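Robot arms have joined the phone bench at Plakico, the repair shop on Chu Street, and the folks there are still getting used to the company.

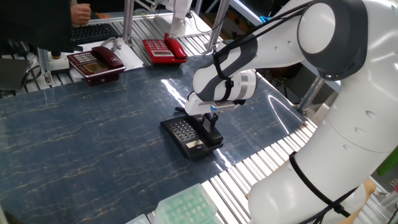
The shop checks 2,000 desk phones a year, and lifting handsets all day is hard on the wrists – ask anyone on the bench.

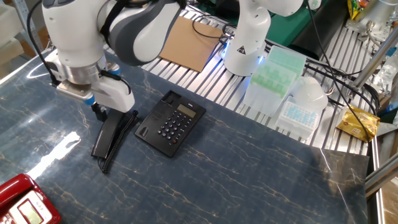 Hema Kulkarni says her shoulders feel better, though she does miss the chatter.

Staff now spend more time on repairs.
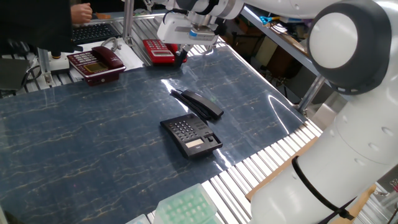 Black handset off its base at Plakico.

Training runs 12 weeks – longer for some.

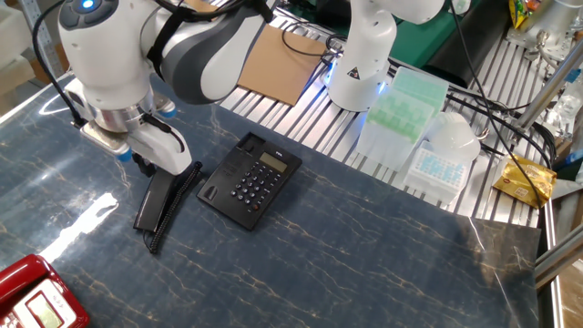
Evening shifts stay as they are until July.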